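2023-10-20
Posted by the dye bench, Delham wool room

Third go at the green. The May green was meant to be a sage and came out the colour of a hospital corridor, so the bar has been set at a height we can all step over.

Plan for today was yellow first, then a quick dip in the indigo vat. Yellow from the dried leaf we collected at Drindwood, which smells like a cough lolly and leaves the same film on everything. One skein of plain 8 ply, 123 g on the Karppinen scales. I weighed it again after lunch and got the same figure, so the scales are forgiven for last month, though I'm leaving the note taped to them.

Mordant: alum from the new Noler tub. The label gives a dose by the teaspoon, as though teaspoons were a settled matter. Ignored it and went by weight, using the chart on the cupboard door. Whoever rewrote the chart in green pen, please go back over the bottom two rows, they've faded to nothing. The irony has been noted.

Leaf in the big pot with rainwater, brought up slowly, held just under a simmer for 3 hours. Strained through the old pillowcase. Liquor looked like strong tea and I had no great hopes, but the skein went in cream and was a proper yellow inside the first half hour. Left it in while I cleaned out the sink trap (don't ask, and please stop rinsing fleece in there without the mesh).

Vat was at room temperature, 21 degrees, which is on the cool side. Should have warmed it. Didn't, on the grounds that the heater lives behind the drum carder and the drum carder lives behind everything else. Skein in for one short dip, out, aired on the rack by the window.

Result: green at one end, yellow-ish green in the middle, and at the other end a blue that would be lovely if it had been invited. My fault for tying the skein too tight. There are two pale bands exactly where the ties were, crisp as you like. People pay for that effect, I'm told. I might tell people I charge for it.

Redipped the yellow end only. Better. Still not even, but it now looks like a decision.

Wash test: cut six short lengths and put them through warm water with the usual soap. A bit of blue came off in the first rinse, then clear. Dry rub on white cotton left a faint mark. I'll repeat it once the wool has rested, and I'd hold off knitting it up next to anything white until then.

Light test: card in the south window has been taken down to make room for a fern. Not my fern. Moved the card to the door, where it will get over four hours of sun if the ute isn't parked in front.

Things to do:
- looser ties, figure eight, cotton and not the acrylic scraps
- warm the vat, which means shifting the drum carder, which means two people
- try half the leaf, as there was plenty of colour left in the pot when I tipped it
- order more alum before someone uses teaspoons

Still think the recipe is worth keeping. The middle section is nearly the sage I was after, and if the whole skein had behaved like the middle I'd have written a much shorter entry. A light green in the meantime can be had ready-made, by the ball, with a paper band round it and no pot to scrub.

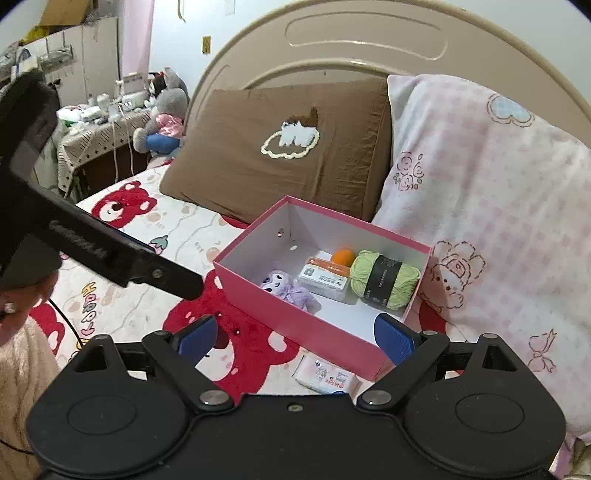

Photo: Delham wool room

Questions about this notebook: leave a note at the dye bench | © Delham wool room 2023 | Back to top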